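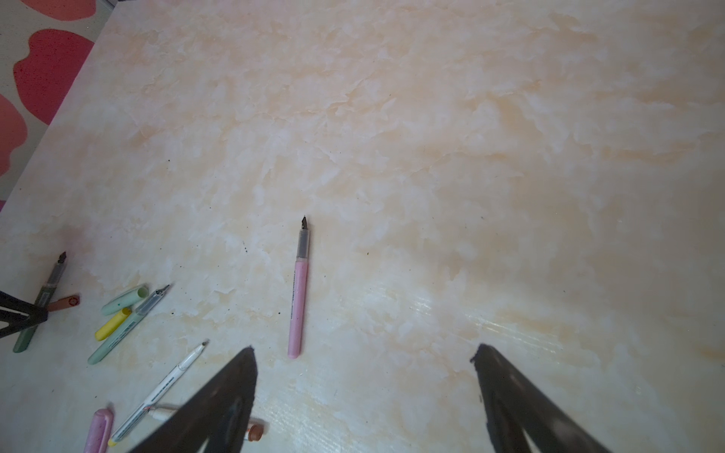 Ticket 187 — Cell 4, pen sorting, Stirbridge site
Opened 2/21/21
Priority: low (Korbridge), high (everyone who has to stand next to it)
Status: closed, reopened, closed, monitoring

Reported problem: Arm stops over an uncapped fountain pen, waits 40 seconds, then asks for a human. It does this with the pink ones most of all. The human comes, presses Resume, and goes back to a bench that used to be her whole job and is now a place to wait for the next beep.

Entry 1. Restarted the controller. No change. Restarted it again so I could say so to Cullinane support, who always ask.

Entry 2. Wiped the wrist camera lens. No change, though the log images are prettier.

Entry 3. Suspected the table. The marbled top was picked for the showroom and came down to us when the showroom closed. Pale pink barrel, peach and cream swirls behind it, so the outline score comes back low. The mint pens score fine. Laid a sheet of dark gray card under the pink ones and the stops went away for the rest of the shift. Closed.

Entry 4. Reopened by second shift. Somebody tidied up the card. Closed again with the card taped down and a note on it.

Entry 5. Cullinane replied. They suggest retraining on 4,000 new images, or a plain mat. We have requested the mat. Kelcombe purchasing wants a business case for the mat.

Entry 6. Side effect worth writing down: the sorters no longer sort, they match loose caps to pens and answer error 101. Two of them asked whether that comes with a new job title. Forwarded to Korbridge, no reply yet. The bench crew also want the beep changed — I can do that one myself, and have.

Next check in March, or when the tape gives out.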